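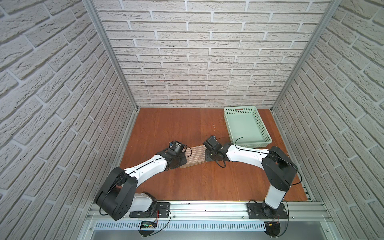 The Lasiler open day takes place at our workshop on the Zornbridge estate in Claldale, and this page answers the questions we are sent most often. Please read it before emailing. The main demonstration is the textile bench, where two arms share a rail and handle soft household items between them. A striped mat is the usual item, with a green plastic basket kept towards the back of the bench. There are other things to see on the day, but most of the questions we get are about this one, so most of the answers are too.

VISITING

When is the open day?

We hold one in June and a smaller one later in the year. Doors open at 10 in the morning and the last group goes in at 3 in the afternoon. The date goes up on our notices page as soon as it has been agreed with the estate.

Do I need to book?

Yes. Entry is free but you need a ticket with a time on it. There are 200 tickets for the day. Children need their own ticket, including babies in slings, as the number is set by our fire certificate. If you can't come, please cancel so that we can pass your place on to the next name on the list.

How long does a visit take?

Allow an hour and a half. The guided part is forty minutes and takes in the textile bench, the parts store and the test room. After that you can stay in the front hall, where there is tea and a table of old grippers that you may pick up.

How do I get there?

The Claldale bus stops at the estate gate. From the gate, turn left and follow the fence as far as the second car park. Satnavs tend to send people round to the goods entrance on the other side, which is locked on open days. If you end up there, go back to the roundabout and take the next exit.

Parking is limited and the estate does not let us use the bays marked for other units. Bike racks are by the front door.

Is the building accessible?

The guided route is all on the ground floor and has no steps. The door into the test room is narrow – 76 cm – so if your chair is wider than that, tell us when you book and we will run that part for you in the hall. There is an accessible toilet next to reception. The test room can be noisy when the compressor is on. We can lend ear defenders in adult and child sizes.

Can I bring a school group?

School groups come on separate days in term time. Write to Cherry Mae Galang through the contact form with the age of the pupils and the size of the group. We do not take school parties on the open day itself.

May I take photographs?

Yes, anywhere on the guided route, without flash. Please don't photograph the whiteboards or the screens in the test room.

THE DEMONSTRATION

What will I see the arms do?

The arms work on flat and folded textiles. A run normally includes taking hold of the mat by its edges or corners, moving it, folding it over and laying it out again. Some runs finish with the mat going into the basket. We don't promise a particular task at a particular time. The team chooses on the day according to what they are working on, and visitors in the morning may see something quite different from visitors in the afternoon.

Why a mat? Wouldn't a box be easier?

A box would be much easier. It keeps its shape when you pick it up, so once you know where one side is you know where the rest is. Cloth changes shape each time it is touched. A mat is a middle case. It bends and folds, but it has enough body that you can find an edge again after a bad grasp. We started on tea towels, made very little progress, and moved to something thicker.

The bound edge helps as well. It gives the fingers a firmer strip to close on than the pile does, and corners where two bound edges meet are a good place to start a fold.
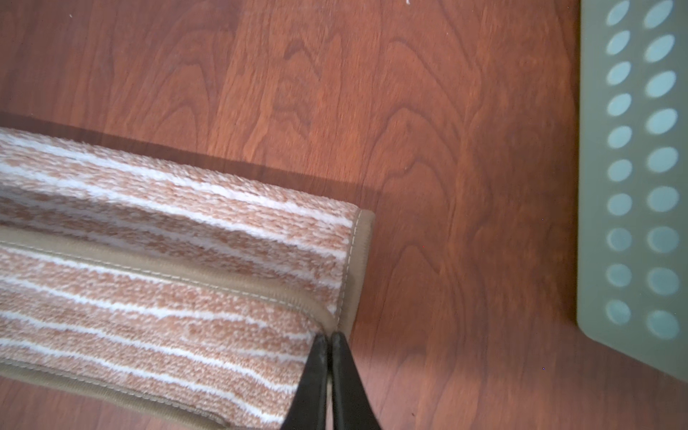
Folded corners are harder than flat ones. There is more than one layer to take hold of, and if the fingers pick up only the top one, the fold opens again as soon as the arm lifts. If you watch a few runs you will probably see this happen. The operator will usually let the arm have another go before stepping in.

Is someone controlling the arms, or are they working on their own?

Both, at different times. In the first part of the session a member of staff guides the arms by hand controls. In the second part the arms repeat the same sort of task using what has been recorded from earlier guided runs. The guide will tell you which one you are watching. If you arrive halfway through, look at the sign on the end of the bench – it says GUIDED or UNGUIDED and is changed over each time.

How many runs have been recorded?

At the last update of this page the set stood at 1,367 guided runs on the textile bench. Failed runs are kept and labelled. We don't count practice runs by new operators.

How does the robot see?

There are small cameras at the grippers and a fixed one that looks over the whole bench. The gripper cameras give a close view of whatever the fingers are near, which is useful for finding an edge. They are less useful for telling how the rest of the mat is lying, and the fixed view covers that. On the open day we put the views up side by side on the monitor so that you can compare them.

Why is it so slow?

The speed is capped. We could raise it, and for rigid objects in the test room we do, but with textiles a fast lift makes the loose end swing and the arm then has to wait for it to settle. Visitors often tell us they could fold the mat in a couple of seconds. So could we.

Why is the bench walled in?

The walls keep the background plain and the same from one run to the next. They also stop people leaning over the arms. The brick pattern was simply the panel we could get delivered that week. We later thought of replacing it with plain grey, then decided against it, as changing the background partway through a set of recordings causes more trouble than it saves.

Can the robot cope if things are moved?

Within limits. The position of the mat is varied between runs, and so is the angle it is laid at. It manages small changes well. A mat that has been crumpled into a heap is another matter, and at present that goes wrong more often than it goes right.
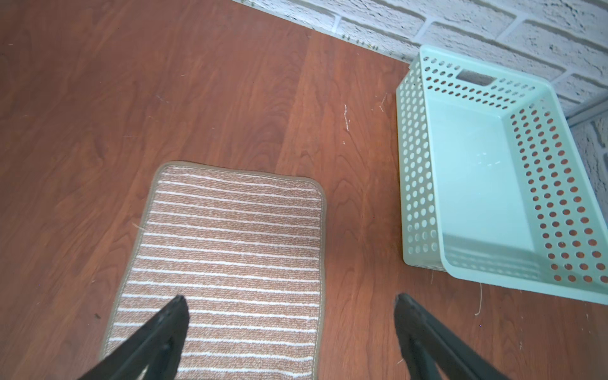

Lorna Calimlim wrote to us after the last open day to ask whether we tidy up before each run, and said that at home the hard part would be all the other things lying about. She would have liked to see the arms try it with a pair of shoes and a toy or two in the way. We have had similar comments from several visitors. The reply we gave her was that the bench gets a proper clean at the end of the day, small bits of fluff are left where they are during a session, and anything large enough to block an arm is taken away. Working in clutter is on the list for next year. We have not started on it.

Can I have a go?

Visitors aged 9 and over can try the hand controls in the front hall. They are connected to a single practice arm and a set of foam blocks. The textile bench is for trained operators only, even when it is standing idle. Turns last three minutes and there is normally a queue. It is shortest in the last half hour.

Is it safe for small children?

Yes, provided they stay behind the yellow line with an adult. The guide has a stop button and so does the operator. If a child crosses the line the arms are stopped, and restarting takes several minutes, so please keep hold of hands.

OTHER QUESTIONS

Are you selling a laundry robot?

No. Lasiler makes grippers and fittings for other firms. The textile bench is how we test fingers on soft goods, and the work with the arms grew from there. We have nothing for sale to households.

What was the Marín project? I saw it mentioned on an old leaflet.

Marín was our earlier single-arm rig. It ran for two years and was taken apart when the rail was fitted. Some of its parts are on the table in the front hall. Any leaflet that mentions a Marín demonstration is out of date, and so is the phone number on the back of it.

Do you offer work experience?

Two places each summer, for students aged 16 and over. Applications open in January. Please apply through the form and not at the open day, where the staff on duty won't be able to take your details.

I left something behind. Who do I contact?

Reception keeps lost property for a month. At the moment we have a child's grey cardigan, one glove and a reading glasses case with no glasses in it. Describe the item when you write and say which group you were in.

My question isn't listed.

Use the contact form and choose "Open day" from the menu. We reply within five working days, a little longer in the week before the event.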